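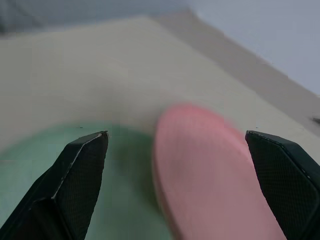
Who has to fill in this checklist before the arm is powered on?

The student operating the arm that session fills it in, and a second student from the same team reads it back and initials it. The coach looks it over but does not fill it in for you.

Cudonberg Robotics Club
Tabletop arm: safety and inspection checklist, with comments
Applies to: Grostex arm with two-finger gripper and wrist camera, Bench 4
Project: Ahonen sorting challenge
Checked in: February

How to use this sheet

Work from top to bottom. Mark each line OK, FIX or N/A. OK means you looked at it today. FIX means the arm stays off until the line is cleared and initialed by both students. Comments from the last inspection are printed under the lines they belong to so that the next team can see what was found. Add your own below them and leave the old ones in place until the sheet is retyped.

Section A. Bench and floor

A1. Bench is level and does not rock when pushed at a corner.
OK
Comment: The rear foot was backed off half a turn and locked. Check it again after anybody moves the bench.

A2. Arm base is clamped at both points and the clamps are hand tight plus a quarter turn.
OK

A3. Tape line on the floor is complete and easy to see.
FIX, cleared same session
Comment: The tape had lifted near the door side. Replaced one strip. The line marks full reach plus a margin, so do not move it inward to make room for chairs.

A4. Bags, coats and drink bottles are outside the tape line.
OK
Comment: There are hooks by the sink now. Please use them.

A5. Tabletop has been wiped down and is dry before parts go on it.
OK
Comment: Use the plain cloth, no spray. The spray leaves a film and the flat parts slide on it.

Section B. Power and stop

B1. Emergency stop button is within reach of the operator's free hand.
OK

B2. Emergency stop was pressed once with the arm moving at slow speed, and the arm stopped.
OK
Comment: Do this test with the gripper empty. The last team did it while holding a part and the part dropped on the floor when power was cut.

B3. Power cord is behind the bench and not under it.
OK

B4. Power supply label matches the one on the arm.
OK
Comment: We have two supplies that look alike. The one for the Zurnumine conveyor has a strip of white tape on the plug. Do not swap them, even for a quick test.

B5. Arm can be moved by hand with power off, with no grinding or catching at any joint.
OK
Comment: Slight stiffness at the elbow joint when cold. It goes away after a short warm-up run. Write it up if it doesn't.

Section C. Gripper

C1. Both fingers are tight on their mounts. Try to wiggle each one by hand with power off.
OK

C2. Finger surfaces have no cracks, chips or peeling.
OK
Comment: Look along the edges and at the tips, where wear starts. The fine texture on the fingers is normal and should not be sanded off. A team did that last year to get a closer fit and we had to replace the set.

C3. Fingers open and close fully without scraping each other.
OK

C4. Grip force is set to the low preset for student use.
FIX, cleared same session
Comment: It was left on the medium preset. The setting does not reset when the arm is turned off, so read it off the screen every time.

C5. Nobody's hand goes between the fingers while the arm has power. To free a stuck part, stop the arm, turn it off, then open the gripper by hand.
OK
Comment: Read this line aloud to any new member. The low preset can still pinch.

C6. Spare fingers are in the drawer and bagged as a pair.
OK

Section D. Wrist camera

D1. Camera mount is tight and the camera has not turned on its bracket.
OK

D2. Both fingers show in the lower part of the picture when the gripper is open, one on each side.
OK
Comment: In the check picture at the top of this sheet the black fingers come up from the two lower corners with the pink piece between them. If only one finger shows, go back to D1.

D3. Lens is clean.
OK
Comment: Parts close to the gripper look soft even with a clean lens. Wipe once with the lens cloth and leave it at that. Scrubbing will not make close parts sharper.

D4. Camera cable has slack at every joint and does not rub on the forearm.
FIX, cleared same session
Comment: The cable was pulled tight when the wrist turned all the way left. Moved the second clip closer to the elbow. Run the wrist to both ends of its travel at slow speed after any change to the clips.

D5. Lighting is even across the work area.
OK
Comment: Overhead lights on, blinds down. Late in the afternoon the sun comes in low and throws the color detection off, mostly on the lighter pieces.

Section E. Parts and work area

E1. All parts for the task are on the tabletop before the run starts. Nothing is added by hand while the arm is moving.
OK

E2. Parts have no sharp edges or broken corners.
OK

E3. There is enough room between parts for a fingertip to come down.
FIX, cleared same session
Comment: The pink and green pieces sit side by side with their edges almost touching, and the left finger is over the green one when the gripper goes for the pink. Teams should leave a clear gap or change the approach angle. A fingertip that lands on top of the next piece pushes it into the table, and the arm keeps pushing until it faults.

E4. Tabletop is free of crumbs, shavings and bits of tape.
FIX, cleared same session
Comment: There are tiny dark specks on the tabletop near the fingertips and a small dark mark on the lighter strip toward the right. The surface was wiped again before the first run. If a mark does not come off, write its position on the bench map so nobody mistakes it for a part later.

E5. Drop zone is set inside the tape line and away from the bench edge.
OK

Section F. Program and people

F1. Speed limit is set to 30 percent for all first runs of a new program.
OK
Comment: A changed program counts as a new program. So does an old program with the parts in new places.

F2. The lowest height in the program has been checked against the tabletop with the gripper empty.
OK
Comment: Program 199 had a pick height saved from the old bench, which was lower. It has been corrected and saved under the same number. Delete any copy you have on a laptop.

F3. Safety glasses on for everyone inside the room.
OK

F4. Long hair tied back, sleeves pushed up, lanyards off.
OK
Comment: Lanyards are the one people forget. Put your badge in a pocket.

F5. One operator at a time. The operator says "moving" before each start and waits for an answer.
OK

F6. Coach is in the room. The arm does not run if the coach steps out — stop it and wait.
OK

Section G. Shutdown

G1. Arm is parked in the rest position with the gripper open and empty.
OK

G2. Power is off at the supply and at the wall.
OK

G3. Parts are back in their bin and the bin is on the shelf.
FIX, cleared same session
Comment: Bin was left on the bench. The rest position puts the forearm where the bin was sitting, so the next start would have hit it.

G4. Run hours are written in the log.
OK
Comment: Meter reads 335 hours. Joint screws are due to be checked at the next inspection. The driver for them is in the drawer with the spare fingers.

General comments

Most of the items marked FIX were small, and all of them were cleared before the session ended. Grip force and cable slack were both marked FIX on the previous sheet as well. Teams should look at those two lines with more care.

The approach problem in E3 is partly a layout problem. The Ahonen task lets pieces be placed close together, and teams want to practice it that way. That is fine once the program has been run at slow speed with the pieces spread out. Move them closer in steps and keep a hand on the stop button while you do.

The arm may be used by teams that have finished the safety talk. If you missed the talk, you can watch from outside the tape line, but you may not operate or load parts.

Keep the signed copy in the binder on the shelf above Bench 4. If a line is unclear, write a question mark beside it and ask before you power on.

Operator initials: ______
Second student initials: ______
Coach initials: ______
Time started: ______
Time finished: ______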